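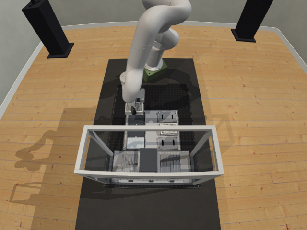 Home | Reviews | Automation | Training | Workshop Notes | Contact

Review: The Pisum Cell Planner in Use on a Tabletop Assembly Cell

July
By Ailbhe Mac Mathúna, Equipment Assessment Office

The Pisum Cell Planner is a desktop program for laying out a small robot cell, checking the reach of the arm, and carrying the resulting positions over to the shop floor. The Equipment Assessment Office was asked to review it after the Heffernan training workshop proposed adopting it for the Nivarance assembly cell, a single-arm tabletop station that is taken apart and rebuilt for each intake of trainees. The review covers one full rebuild of that cell, from the first layout in the program to the first week of supervised operation. It also covers the maintenance features, which the workshop regards as the stronger reason for buying.

The assessment was carried out by Ruairí Ó Néill, who performed the rebuild, and Éabha Sheehan, who kept the service record and repeated selected steps independently. Marcela Hrnčiar, the workshop lead, set the acceptance limits before work began.

The cell under review

The Nivarance cell is a modest one. A single white arm stands on a green square base toward the rear of a black perforated breadboard table, and the fixtures are set out in front of it. Among them are slotted trays toward the right, a larger pale gray plate in the middle, and a pair of railed trays at the front with a dark gray block between them. A white frame of square-section tubing encloses the front half of the work area. The model places the table on a long dark gray mat over a plank floor, with a black pillar to either side of the arm.

The fixtures are made by Dindent and were already owned by the workshop. They are supplied with drawing files, and the quality of those files affected the result, as set out later in this review.

Installation and first layout

Installation was uneventful. The license is tied to one workstation and may be moved by the administrator. Trainees can open a layout on other machines in a read-only viewer, and this arrangement suited the workshop.

The program opens on a bare table. The user chooses a breadboard pattern, places the arm base, and adds fixtures from a library or from imported files. Parts snap to the hole grid unless the user holds a key to release them. Mr. Ó Néill had a working layout of the whole cell in 30 minutes, working from the paper plan used for the previous rebuild. Ms. Sheehan repeated the exercise from the same plan and produced a layout that differed in one respect only: she had mounted a tray one hole farther from the base. The comparison tool found the difference at once and colored the tray accordingly.

Importing the Dindent files was less satisfactory. Most came in at the correct size and orientation. The railed trays came in standing on end and had to be turned by hand, and their mounting points were not recognized. The user must then pick each mounting hole individually. The program does save the corrected part to the library, so the work is done once, but the manual makes no mention of the need for it. A new user could easily place a tray by eye and carry the error through to the table.

Reach and clearance checks

The reach check is the best part of the program. With the layout complete, the user marks the points the gripper must visit and asks for a report. Points that cannot be reached are listed with the joint that prevents them. Points that can be reached only with the arm close to its limits are listed separately, and the margin for this second list can be set by the workshop.

The clearance check examines the travel between points. On the Nivarance layout it reported that the gripper would pass too near the rear rail of the white frame on its way to the front trays. The default path was legal by the program's own standard but fell short of the workshop's limit. Mr. Ó Néill added a raised waypoint ahead of the rail and ran the check again, and the report came back clean. The path was later run on the physical cell at reduced speed with the same waypoint, and no contact occurred.

Two reservations should be recorded. Cables and hoses are left out of the clearance check entirely. The program allows a user to draw a simple sleeve around a link to stand in for a hose, and we recommend doing so on every layout. The second reservation concerns the gripper. The check treats it as a closed box unless an open position is also defined, and a user who overlooks that setting will receive a clean report for a gripper that is wider in service than it is on the screen.

Transfer to the table

Once a layout is approved, the program prints a placement sheet that names each fixture by hole row and column. The sheet is clear and can be read at arm's length from the table. The workshop's trainees, who had no part in preparing the layout, were able to follow it with little supervision. The only repeated mistake was counting from the wrong corner of the board. The origin is marked on the sheet by a small triangle, and we would ask Pisum to make it larger. In the meantime Ms. Hrnčiar has had the matching corner of the table marked with tape.

The arm base should be fixed first and its bolts tightened in a crossing pattern before any fixture is placed. The placement sheet lists the base last, in alphabetical order with everything else. The order can be changed before printing, and the workshop has saved a template in which the base comes first.

With the fixtures down, the arm is jogged to a set of touch points and the program compares the taught positions with the planned ones. The acceptance limit for the Nivarance cell was 2 mm at any touch point. All points met it except one on the right-hand side, where the error was 7 mm. The cause was traced to a tray that had been seated on a burr beside one of its bolt holes. The burr was stoned flat, the tray was refitted, and the point came within the limit. The program had flagged the correct fixture by name, and that saved a search of the whole table.

Routine care

The maintenance module keeps a schedule against the layout, so that a task is attached to a particular fixture or joint. Ms. Sheehan entered the workshop's existing schedule, which had been held on paper. The entries in regular use are as follows.

Before each session: wipe the trays and channels, check that the front bar is seated, and run the arm to its home position at low speed.

At the end of each session: park the gripper clear of the fixtures, remove any parts left in the slots, and note any stop or fault.

Every 20 sessions: check the base bolts with a torque wrench, inspect the gripper pads for wear, and repeat the touch points.

After any collision, however slight: stop work, repeat the touch points, and have the result signed by a supervisor before restarting.

The module handles all of this well. Touch point results are stored with the date and the name of the person responsible, and a slow drift at one point can be seen on a simple chart. During the review the chart showed a small, steady change at the left railed tray. Inspection found that one of its bolts had been tightened by hand and never brought up to torque. The error was still inside the limit when it was found.

Reminders are less well designed. They appear only when the program is opened, and an operator who works from the pendant all day will never see them. There is an option to send reminders by mail, but it requires a separate server component that the workshop did not install.

Repair

One repair fell within the review period. A gripper pad began to lift and was replaced. The program's repair form asks which parts were removed and then proposes the touch points that ought to be repeated. For a change of gripper pads it proposed only those at the front trays. The workshop's own rule calls for the full set, and Mr. Ó Néill followed the workshop's rule. No discrepancy was found elsewhere, but we do not consider that sufficient reason to adopt the shorter list.

The form has no field for the part number of the replacement. Ms. Sheehan has been entering it under remarks, where it cannot be searched.

Documentation and support

The printed manual is well written and follows the order in which a cell is built. The chapter on importing parts is thin, and the chapter on the gripper assumes that the reader has already defined an open position. Two questions were sent to Pisum's support desk. The question about tray orientation received a correct answer the same afternoon. The question about hoses received a polite reply stating that the matter had been passed to the developers.

Assessment

The program is suitable for workshops that rebuild small cells regularly and have several people who need to work from the same plan. A shop with a permanent cell and one experienced technician would gain less from the layout side, although the drift chart may still be of use. Its reports should be read alongside local limits, and the settings for hoses and the open gripper should be completed before any clearance report is relied upon.

The office recommends adoption at Heffernan on the following conditions: the corrected Dindent parts are to be locked in the shared library, the placement sheet template with the base listed first is to be used for all rebuilds, and the full set of touch points is to be repeated after every repair to the arm or gripper.

Nuala Hayes of this office will review the arrangement once the next intake has completed its rebuild. Workshops wishing to borrow the corrected library files or the placement sheet template may apply to her in writing.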